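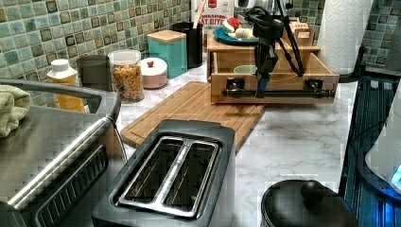 **Figure 1.** Gripper finger at the bar handle of the partly open drawer, with the bamboo board, toaster and background containers in place.

## 4. Drawer handling in a cluttered kitchen

The method set out in Section 3 was tested on a task that is simple for a person and still difficult for a general-purpose arm: to work a small drawer by its handle when the furniture is neither fixed to a wall nor clear of other objects. Most earlier work on drawers uses cabinets that are screwed in place. A free-standing unit on a worktop behaves in another way. If the pull is too strong or points slightly to one side, the whole unit slides or turns, and the position of the handle measured at the start of the trial is no longer correct.

### 4.1 Set-up

All trials were carried out on the kitchen bench at the Sequeira laboratory. The bench has a marble-look worktop and a mosaic tile backsplash, and it was furnished with ordinary household goods which were left in place throughout. The drawer unit is made of light wood and carries a long black bar handle held by a square mounting post at each end. In the arrangement of Figure 1 the unit rests partly on the back of a bamboo cutting board, so that it meets two surfaces of different height. This arrangement is referred to below as the raised condition. In the level condition the unit stood directly on the worktop.

The policy under test, Closar, receives camera images and the joint positions of the arm. It does not receive a model of the drawer, the direction in which the drawer slides, or the weight of its contents. A plate of food items was placed on top of the unit, and a small pale green bowl was placed inside the drawer. Both were included as a check on the smoothness of the motion. A trial in which the plate slid off the unit was recorded as a failure even where the drawer had been opened to the required distance.

The baseline, Jernatis, uses the same arm and the same images but plans a full path before contact and follows it without correction. It was given the true sliding direction of the drawer at the start of each trial. This gives the baseline an advantage which Closar does not have, and the results should be read with that in mind.

### 4.2 Contact with the handle

Two forms of contact were considered. In the first, the fingers close on the bar from above and below. In the second, one finger is lowered in front of the drawer face and the bar is hooked from behind. The choice between them was left to the policy and was not marked in the training data.

The pinch grasp holds the bar firmly, but it passes any sideways error in the arm directly to the unit. The hook allows the finger to move a little along the bar, and the unit is then less likely to turn. It has a weakness of its own: when the finger meets the bar close to a mounting post, it can catch on the post and pull the unit round. Contact near the centre of the bar avoids this. Closar moved towards central contact over the course of training, although no term in the training objective asks for it. We believe the cause lies in the demonstrations, in which the operators had learned to avoid the posts, and we do not claim it as a property of the method.

The training set holds 651 demonstrations. They were collected by remote control under the direction of Leokadia Walczak, who also set the rule for discarding a demonstration: any recording in which the operator released the handle and took hold of it again was removed. The rule was later found to be too strict. A policy that has never seen a second attempt has no example to follow when its first contact fails, and several of the failures described in Section 4.4 are of this kind.

### 4.3 Changes to the surroundings

A second question was whether the policy depends on the exact layout of the worktop. Objects were therefore moved between blocks of trials. The plate could stand on the unit or in front of it, the cutting board could lie under the unit or beside it, and the containers could be exchanged or brought nearer to the viewpoint. The food items were also changed. Soft fabric fruit was used in part of the study, as its outline differs greatly from that of the small rounded pieces on the plate in the first layout.
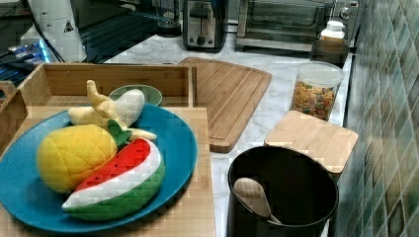 **Figure 2.** A further layout, with plush fruit on a blue plate and the cutting board lying to the right of the wooden box.

The layout in Figure 2 is harder for the perception stage than it may seem. The plush banana and the rim of the plate hide much of the pale green bowl, and the box, the board beneath the plate and the cutting board are all of bamboo. Under even lighting the boundaries between such surfaces are weak. An early version of the segmentation step joined the board and the box into one region and placed the front of the box too far forward. The version reported here takes two views before it makes an estimate, and the error no longer occurred in the test blocks.

Objects in the foreground, such as the black canister and the wooden spoon, were not part of the task. They were kept in view so that the policy could not rely on an uncluttered image. No penalty was applied for looking at them, but contact with them ended the trial.

### 4.4 Results

Each method was given 80 trials, divided equally between the level and raised conditions. The time limit was the same for both. Closar completed more trials than Jernatis in each condition, and the gap was wider in the raised condition. In the level condition the two methods were close, and we do not consider the difference large enough to support a claim.

The failures of the baseline were mostly of one type. The unit turned a little on the edge of the board, the planned path then no longer matched the direction of the drawer, and the arm continued to pull until the force limit was reached. Closar corrected for small turns of this sort. Its own failures came mainly at first contact, when the finger was lowered too near the drawer face and pressed on the bar from above. In these trials the policy tended to remain still until time ran out.

Changing the food items had no clear effect on either method. Moving the cutting board did have an effect, and it was the only change to the surroundings that lowered the success of Closar in both conditions. A further training run with 500 of the demonstrations, chosen at random, gave similar behaviour on the level worktop and weaker behaviour on the board. The raised condition therefore appears to benefit more from additional data.

### 4.5 Limits of the test

The study used one drawer unit and one shape of handle. Round knobs and recessed grips call for other forms of contact and were left out. The Bondodmont force sensor fitted at the wrist was used only to stop the arm at the force limit, and its readings were not passed to the policy. A trial of the same method with force readings as an additional input is described in Section 5, together with the revised rule for keeping demonstrations that contain a second attempt.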